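Zweiarmige Roboter an Alltagsgegenständen: Flenolov öffnet Versuchshalle in Flullville

Flullville, im März – Die Flenolov GmbH hat ihre Versuchshalle am Standort Flullville erstmals für die Öffentlichkeit geöffnet. Zum Tag der offenen Tür kamen 411 Besucherinnen und Besucher, gerechnet hatte das Unternehmen mit 270. Gezeigt wurde die laufende Arbeit im Projekt Yeoman, in dem zweiarmige Roboter den Umgang mit Gegenständen aus Haushalt und Büro lernen.

Die Halle ist seit dem vergangenen Herbst in Betrieb und umfasst nahezu 400 Quadratmeter. An 5 Arbeitsplätzen wurden von 10 Uhr an durchgehend Vorführungen angeboten. Mitarbeiterinnen und Mitarbeiter erläuterten den Aufbau der Arme, die Steuerung der beiden Greifer und die Auswertung der aufgezeichneten Bewegungen. Fragen konnten direkt am Tisch gestellt werden.

Auf den Arbeitstischen liegen keine genormten Prüfkörper. Die Projektgruppe verwendet Dinge, wie sie in Wohnungen und Büros vorkommen, etwa eine blaue Klemmleuchte, eine Steckdosenleiste mit eingestecktem Kabel, einen schwarzen Kunststoffkoffer oder eine Schirmmütze. Besonders Kabel gelten in der Robotik als schwierig, weil sie bei jeder Berührung ihre Form ändern und sich ihre Lage schlecht vorausberechnen lässt.

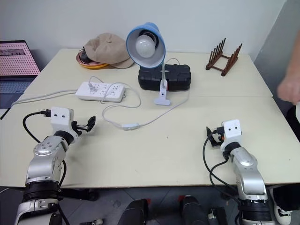

Yeoman ist ein gemeinsames Vorhaben von Flenolov und dem Softwarehaus Pornico. Flenolov verantwortet die Arbeitsplätze und den Versuchsbetrieb, Pornico entwickelt die Programme, mit denen die Bewegungsdaten geprüft und für das Training aufbereitet werden. Beide Partner haben die Zusammenarbeit zunächst bis zum Ende des kommenden Jahres vereinbart.

Viele Gäste wollten wissen, wann solche Systeme in Privathaushalten eingesetzt werden. Einen Termin dafür nennt Flenolov nicht. Das Projekt dient der Grundlagenarbeit, ein Produkt für Endkunden ist derzeit nicht geplant. Näher liegen nach Einschätzung des Unternehmens Anwendungen in Werkstätten und in der Rücknahme gebrauchter Elektrogeräte – dort müssen häufig unterschiedliche Teile sortiert und abgelegt werden.

Am Nachmittag informierte die Personalabteilung über Ausbildungsplätze in Mechatronik und Fachinformatik. Bewerbungen für den nächsten Jahrgang nimmt Flenolov ab sofort entgegen. Schulklassen und Berufsschulen aus der Region können die Versuchshalle nach Anmeldung auch außerhalb des Aktionstages besuchen.

Pressekontakt: Flenolov GmbH, Unternehmenskommunikation, Flullville
Abdruck honorarfrei, Belegexemplar erbeten.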